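The hotel on Prestetgate had 579 reviews, most of them glowing, and I read far too many before booking two nights in May. I wish one had mentioned the breakfast waffle machine, which beeps like a truck in reverse from 6 in the morning, directly under the room I'd paid extra for.

My complaint is with the word "suite." It used to mean a second room. At the Skidero it means a couch, pointed at the bed – as if you might like to sit and watch yourself sleep.
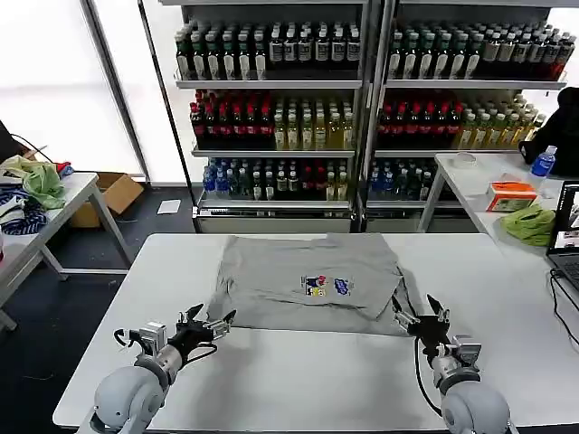
I asked at the desk where the other room was. The clerk, a patient woman named Anoma Haque, told me the suite was "a feeling of separate areas." I have stayed in tents with that feeling.

The old Erkier across the river rents plain rooms and calls them rooms. The carpet is tired and the elevator holds two people who had better like each other. I slept very well there last year, and the price on the website was the price on the bill.
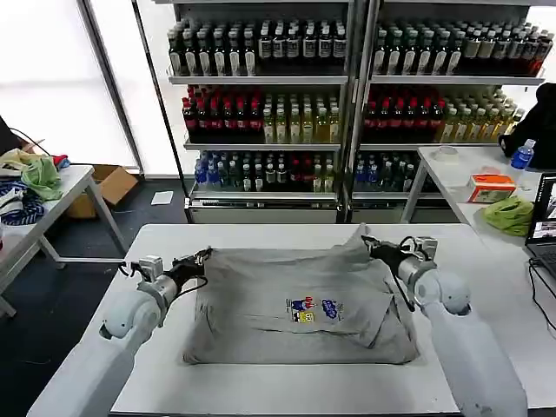 So should you ever pay for the upgrade? Only if the hotel will tell you, in writing, that there's a wall and a door in it. Ask before you book, and ask about the waffles too.

I still have a voucher for 4 free coffees at the Skidero. Anyone passing through is welcome to it.

Recent posts
Iresha Munshi: Minibar Prices, Ranked by Nerve
The Sheikh Guesthouse and Its One Good Chair
Late Checkout Is a Myth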